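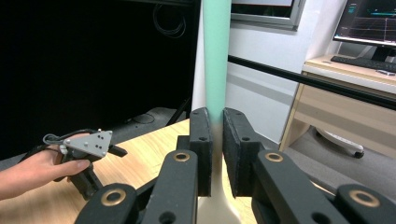 Hand Tools, Clamps and Grips: Getting More Years Out of Them

Most of what wears out in a home workshop wears out at the point of contact. Jaw pads harden, handles get slick, pivots fill with dust, and the tool is blamed for a problem that takes ten minutes to fix. The tips on this page are grouped by job. They assume a small shop in a garage or basement and ordinary supplies from a hardware store.

Cleaning jaw faces

Dried glue is the usual trouble. On bare metal jaws, scrape it with a plastic putty knife first and a brass brush second. A steel brush leaves scratches that give the next drop of glue something to hold.

On rubber or foam pads, skip the scraping. Wipe the pad with a rag dampened in warm water and a little dish soap, wait a few minutes, and wipe again. White and yellow wood glue will soften and roll off. Epoxy won't, and a pad with cured epoxy on it should be replaced.

Don't use lacquer thinner or acetone on pads of any kind. Both will swell rubber and can turn foam to paste. Mineral spirits are safer on oil and wax, but test a corner.

Replacing pads

A pad is finished when it stays flat after you press a thumbnail into it, or when bits of it come off on the work. Factory replacements are fine if you can get them. If you can't, any of these will do:

– Stick-on felt, for light work on finished surfaces. Wears fast.
– Cork sheet, 1/8 inch, glued with contact cement. Good all-around choice.
– Scrap leather, rough side out. Grips well and outlasts the others.
– Closed-cell foam, for odd shapes. It spreads the pressure but lets the work shift under a heavy load.

Clean the metal down to bare before you glue anything. Rub it with 120-grit paper, wipe it with denatured alcohol, and let it dry. Contact cement goes on both surfaces and needs to be dry to the touch before they meet. Trim the edges the next day with a sharp knife.

Mollix used to sell a pack of leather pads with adhesive backing. The adhesive was poor and the leather was good. If you come across one, peel off the backing and use your own cement.

Holding round and tapered work

Round stock wants to roll and tapered stock wants to climb out of the clamp. For pipe, dowel and chair legs, make a pair of V-blocks from a piece of two-by-four. Set the table saw blade to 45 degrees, make two passes down the middle of the face, and cut the strip into blocks about as long as your hand is wide. Line the V with the same cork or leather you use on the jaws.

For a taper, wedge the thin side. A cedar shim between the jaw and the narrow end brings the two sides close to parallel. Snug it by hand, check that nothing is creeping, and then tighten a quarter turn at a time. Vases, bottles and lamp bodies should never get more than hand pressure. Wrap them in a dish towel first.

If you need both hands on a hollow piece, set it in a bucket of dry sand. The sand holds it at any angle and there is no pressure point to crack it.

Oiling pivots and linkages

Any tool that folds, squeezes or scissors has pivots, and they should be cleaned before they are oiled. Oil on top of sawdust makes a grinding paste.

1. Open the tool all the way and brush out the joints with an old toothbrush.
2. Work a drop of penetrating oil into each pivot. Open and close the tool until the oil coming out runs clear.
3. Wipe everything dry.
4. Put one drop of light machine oil on each pivot and wipe off what doesn't soak in.

Use dry lubricant in place of machine oil if the tool lives near a sander. Graphite works but it marks everything. A dry PTFE spray costs more and stays clean.

Clamp screws are a separate case. Paste wax is better than oil on the threads, and it won't drip on the work. Rub it in with a rag, run the screw up and down its full length, and wipe off the extra.

Slick or cracked handles

Wood handles go slick from skin oil. Wash them with soap and water, dry overnight, sand lightly with 150-grit, and rub in boiled linseed oil. Two thin coats are plenty. Spread the oily rags flat outdoors until they are stiff and dry before you throw them away. Wadded up in a trash can they can catch fire on their own.

Plastic handles can be scrubbed with baking soda and a damp sponge. If a soft grip has gone sticky, the surface is breaking down. Denatured alcohol on a rag will take off the worst of it, and a dusting of talc keeps it usable for a while. It will come back.

A loose dipped grip on a pair of pliers can be reset. Pull it off, clean the metal, spray the inside of the grip with hair spray and push it back on while it's wet. Leave it overnight.

Grit numbers and which to keep

A drawer with 80, 120, 150 and 220 will cover nearly everything on this page. The 1,387 feet of abrasive roll on sale at the surplus store is no bargain if the adhesive lets go in a humid garage. Old sandpaper curls and sheds. Store sheets flat under a board, away from the floor.

Very fine paper, 1,000 to 3,000 grit, is for knife edges and plane irons. Keep it in its own envelope so that it doesn't pick up coarse grains.

Rust

Light rust comes off with fine steel wool and a little oil. For anything deeper, soak the part in white vinegar overnight, scrub it, rinse in water with a spoonful of baking soda, and dry it right away in a warm oven (150 degrees, door cracked, 14 minutes is enough for a small part). Take off any pads, plastic or wood first. Oil it as soon as it's cool enough to handle.

Vinegar will strip zinc plating. If the part is bright and silvery with a faint blue or yellow tint, it is probably plated, and you should stay with the steel wool.

To keep rust from coming back, keep the air moving. A drawer with a tight lid and a damp tool in it is worse than an open shelf. Silica packets work until they are full, which in summer can be a matter of weeks. The Karnico kind can be dried in the oven and used again. Check the label on other brands.

Storing clamps and grippers

Store them slightly open. Jaws left tight against each other will press the pads flat, and the springs in squeeze clamps get tired. Hang bar clamps by the head on a rail, with the heaviest near the studs. A length of closet rod between two brackets takes spring clamps. Foam-faced tools should hang clear of the wall and out of direct sun.

Reader notes

A reader in Urkomus writes that bicycle inner tube, cut into squares, makes good jaw pads and costs nothing. We have tried it and agree, with one warning – black rubber can leave marks on pale wood and painted surfaces. Put a piece of wax paper in between.

Another asked whether Talebi paste wax can be used on clamp bars where the glue drips. Yes. Any plain paste wax will do. Wax the bars before a glue-up and the drips will pop off with a fingernail the next morning. Keep the wax off the part of the board you plan to stain.

One more on sticky grips, from a reader who cleans 73 pairs of pliers every March for a school shop: use cornstarch in place of talc, and do it outdoors.

Next page: Sharpening scissors and garden shears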